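How to shape knotted bread rolls

Knotted rolls look harder than they are. If you can tie a loose overhand knot in a piece of string, you can make them. The dough needs to be soft but not sticky, and it must have had its first rise before you start.

Knock the dough back and cut it into equal pieces. I weigh mine at 58 g each. Cover them and leave for ten minutes, or they will spring back when you roll them.

Roll each piece into a rope 28 cm long. Use as little flour as you can. Tie a knot in the middle, bring one end over the top and tuck it in, then take the other end underneath and pinch it to the base.
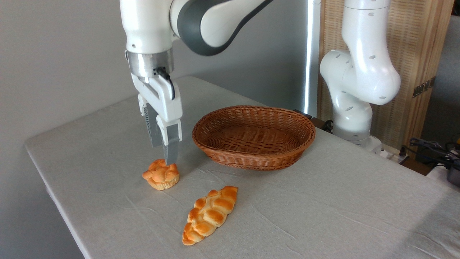 A small round roll with a knotted top.

Put the rolls on a lined tray with plenty of space between them. Cover and leave until puffy, then brush with beaten egg. Bake at 200°C until golden and cool on a rack.

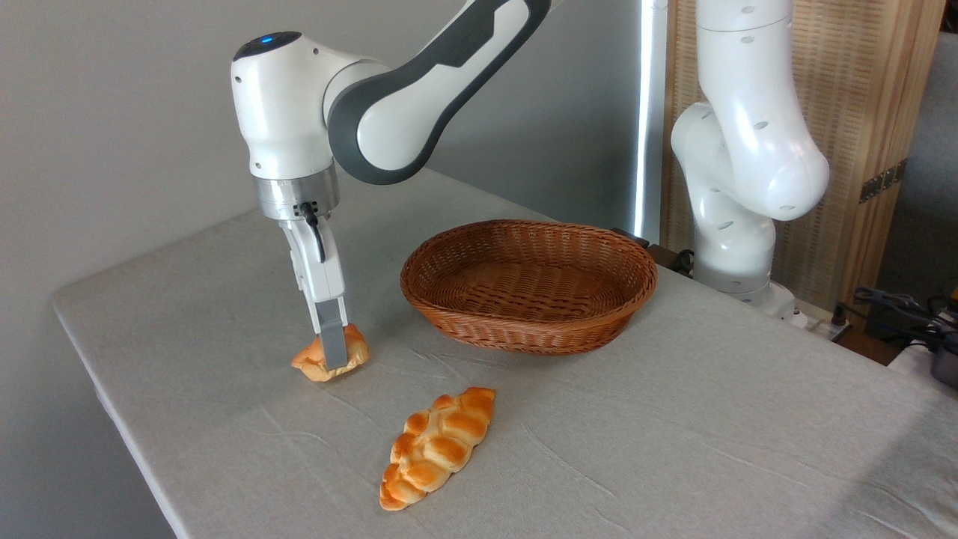
A small golden-brown roll, an empty wicker basket and a braided loaf.

If the knots open in the oven, the ends were not pinched firmly enough. If the ropes tear, rest them for five minutes and try again.

The rolls keep for two days in a tin. To freeze them, wait until they are quite cold, bag them up and use within a month. Warm from frozen in a low oven.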